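Chapter 7
Holding On: State, Frames and Time in a Grasping Program

By the end of this chapter you should be able to:
write down the state of an arm, a gripper and a held object as a single record;
convert a pose from the camera frame to the base frame and back again;
explain why a simulated camera and a simulated arm can disagree, and fix it;
decide in code whether an object is held, and say how sure you are.

You will need the transform library you wrote in Chapter 4 and the logging tool from Chapter 6. If your Chapter 4 tests still fail on the inverse case, go back and mend them first. Every bug in that library will come out to greet you here!

7.1 A brick and a question

In Chapter 6 we left the arm waiting above its target with the gripper open. The planner had done its job, the joints had settled, and the log said READY. Now we get to my favourite part of the whole book, where the program has to deal with something that isn't part of the robot.

The object we use throughout is a toy building brick. I like it because it is hard in interesting ways. It has flat sides, which suit a two-finger gripper, but it also has studs, and the studs repeat. Shift the brick along by one stud and much of it looks just as it did before. A pose estimator that matches stud to stud can be wrong by a whole stud spacing and still report a lovely low error. Siu-fong Shek, who wrote the first version of our estimator at Werkthorpe, called this the wallpaper problem, and the name has stuck.

So the question for this section is simple to ask. Given what the camera sees, and given what the joints report, where is the brick?

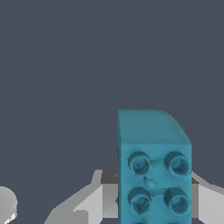 There are two ways to answer, and a good program uses both. The first is to look. Find the edges, find the studs, fit the model, and read off a pose in the camera frame. The second is to reason from the grasp. If the fingers closed on the brick and it has not slipped, then its pose in the gripper frame is fixed, and we can carry it along through every move of the arm by multiplying transforms. Looking is noisy but it never drifts. Reasoning is smooth, but it will happily go on reporting a brick that fell to the floor a while ago.

Our simulator, Sirance, gives us a third answer for free, the true pose. Use it for scoring only. It is very tempting to let the controller peek at it 'just while testing', and I have seen a whole term's work built on top of one forgotten peek.

7.2 Whose frame is it anyway?

Let us fix some names. We write base for the frame at the foot of the arm, hand for the frame on the gripper body, cam for the camera and obj for the brick. A pose written as base_T_obj reads 'the brick as seen from the base'. When you chain two of these, the inner names must match:

base_T_obj = base_T_hand * hand_T_obj

If the inner names don't match, the line is wrong, whatever the numbers say. You can catch a great many mistakes this way before running anything at all – with a pencil, on the bus.

The base_T_hand part comes from the joint angles. The hand_T_obj part is stored at the moment we decide the grasp is good, and it should stay the same until we let go. 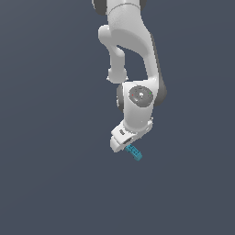 Time is the next thing to get right. Each transform in the chain is true at one moment, and the two halves may not share it. In the course version of Sirance the camera pose arrives 27 milliseconds after the joint angles it belongs to. While the arm is still, this does no harm. Start a fast swing and the brick seems to trail behind the hand, like a dog that doesn't want to leave the park.

The cure is to stamp everything. Give each joint reading and each camera pose the time at which it was true, keep a short history, and look up the joints that match the picture. Our buffer, which lives in the module called Prumum, keeps 195 readings. That is plenty for the moves in this chapter, and the lookup is a plain binary search.

Try it now

Exercise 7.1. Load the recorded swing from the chapter folder. Plot the brick's position in the hand frame, first with the newest joint reading and then with the matching one. Keep both plots, as you will need them in section 7.4.

Exercise 7.2. Siu-fong Hung suggests storing hand_T_obj again on every camera pose instead of once per grasp. Write down one fault this would hide and one it would show up sooner.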